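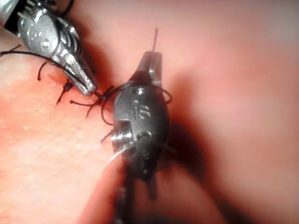
Section 4: Setting up the Nurkance for a time trial

March, by Anneliese Lenz

Please read section 3 before you start. The bicycle must already stand on the Nurkance trainer with the rear axle closed. These steps are for riders who want to do a timed effort alone or against other riders of their club.

1. Switch on the trainer and wait until the light on the left foot is steady green.

2. Open the Ferkix programme and choose "Race", then "Time trial". If you see only "Free ride", your account is not yet confirmed.

3. Enter your weight with clothes and shoes. Do not enter a lower weight than the true one. The club secretary can see when it was changed.

4. Warm up for at least ten minutes, then do the roll-down test. Pedal until the screen shows 300 watts, stop pedalling and let the wheel come to rest by itself. Do not brake.

5. Set the distance in metres. For a first trial we recommend 3,000. The field does not accept kilometres.

6. Set the fan to level 2. You can change it later from the handlebar button, but the screen goes dark for a moment when you do this.

7. Press "Ready". The countdown starts with the first turn of the pedals – keep your feet still until you are in position.

Note: On older units the roll-down test may stop at 75 per cent. Close the programme, leave the trainer switched on, and repeat step 4.

Note: Riders with time trial bars should put the front wheel block on its lowest setting. The bars change the balance of the bicycle more than most people expect.

CAUTION: Do not stand up on the pedals in the first seconds of the trial. The resistance comes suddenly and the rear axle can move in the clamp.

CAUTION: Keep children and animals away from the flywheel. It continues to turn after the result is shown.

Your result is saved when the line "Effort closed" appears. To send it to your club, go to section 5.

3 comments | 14 shares

Related
Section 3: Fixing the bicycle to the trainer
Section 5: Sending results to your club
Changing the belt on the Nurkance
Which Farquharson axles fit?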